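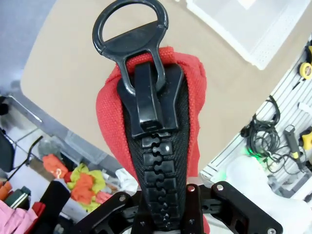

27 Dec 2023

Oversize zipper for the Restberg dressing board, continued.

Took the big black plastic zipper out of the drawer again and went over the tape before sewing anything. The stitching along the teeth is sound on both sides. The slider is stiff for the first 2 inches at the bottom and then runs fine. Rubbed a candle stub on the teeth and worked it 100 times by hand. Better, still a slight catch low down. Rakiya thinks the slider is pinched on one side. I would leave it alone until we have a spare, as the plastic won't take much prying.

The ring on the pull is a good size. I can get a finger through it easily and so can Efe with work gloves on. No need for the cord loop we talked about in October.

Fabric: the red knit is too loose for this. It bunches up behind the slider and the coarse weave wants to get into the teeth. Two ways to go:

Fold the edge over twice and topstitch it well back from the teeth.
Drop the knit and use the canvas from Droline, order no. 1218.

Rakiya prefers the knit because it is soft and people like handling it. Will try the folded edge on a scrap first, walking foot, long stitch, black thread. If it still creeps, canvas.

Efe Bako has the backing board. Needs holes at 400 mm centers, not drilled yet.

To do: ask Voda what a second slider costs. Find the walking foot. Scrap test before cutting any more red.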